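Filed under: Home & Living / Press Releases

Leltemley Would Like a Word About Your Linen Closet

Leltemley, the household-skills studio, opens its July folding course with the humblest item it could find: one blue cloth. The course runs 6 evenings at the Grurnora rooms and takes 12 people, all of whom presumably own a drawer that no longer shuts.

The first evening is spent at a table with a pale cover, finding the corners. This takes longer than adults like to admit.
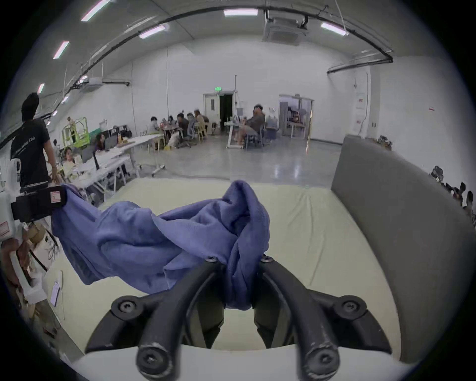 What the Course Covers

Students start with a plain cloth, bunched and twisted the way laundry tends to arrive, and work toward a flat rectangle. Napkins come next, then towels. Fitted sheets wait until the last evening, by which time most people have made friends and can be trusted not to walk out.

"We lay it out, we find a corner, we hold on to it," said Mahsa Ghorbani, who runs the course. "Then we look for the other one - it's usually underneath." 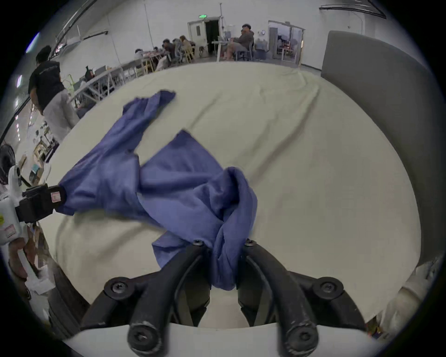

Ghorbani teaches 3 folds in all, and has firm views on a fourth, which she will share if asked. Students may bring one problem item from home. Duvet covers count as two.

Classes begin at 6 p.m. Places can be booked at the Leltemley front desk. Ironing is a separate course, and a separate argument.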